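Mitarbeiter (m/w/d) für die Aufarbeitung gebrauchter PCs, Teilzeit

Rellari bereitet am Standort Ruvthorpe ausgemusterte Bürorechner auf und gibt sie an Schulen und Vereine weiter. Im letzten Jahr waren es 1.310 Geräte, in diesem Jahr sollen es 1.727 werden. Für die Werkstatt suchen wir ab Februar Verstärkung mit 16 Stunden pro Woche.

Zu den Aufgaben gehört die Arbeit am offenen Gehäuse: Netzteil, Grafikkarte und Arbeitsspeicher prüfen, Laufwerke samt Einbaurahmen ein- und ausbauen, SATA- und Stromkabel ordentlich verlegen. Bei einem Teil der Geräte wird auch der Prozessor getauscht. Der Sockel ist empfindlich, wir zeigen das in der Einarbeitung in Ruhe. Jede ausgebaute Festplatte wird mit ihrer Seriennummer erfasst, bevor sie zur Löschung geht.

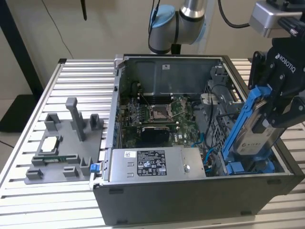

Dazu kommen Reinigung, Funktionstest und das Ausfüllen des Begleitzettels. Gearbeitet wird überwiegend im Stehen. Werkzeug, Kittel und Antistatikband stellen wir.

Eine abgeschlossene Ausbildung ist nicht nötig. Wer schon einmal selbst einen Rechner zusammengebaut hat, bringt genug mit. Wichtig sind uns eine ruhige Hand, sorgfältige Dokumentation und Deutschkenntnisse, die für Absprachen und kurze Notizen reichen. Kartons bis 15 kg sollten Sie heben können.

Die Stelle ist zunächst auf ein Jahr befristet, eine Verlängerung ist möglich. Arbeitsbeginn ist zwischen 7 und 9 Uhr – die Tage sprechen wir gemeinsam ab. Vom Bahnhof Sultthorpe fährt die Buslinie 61 bis vor das Tor.

Bewerbungen mit kurzem Lebenslauf bitte an Deepak Nishad, Werkstattleitung, Rellari, Standort Ruvthorpe. Ein Anschreiben brauchen wir nicht. Ein halber Probetag ist nach Absprache möglich und wird bezahlt.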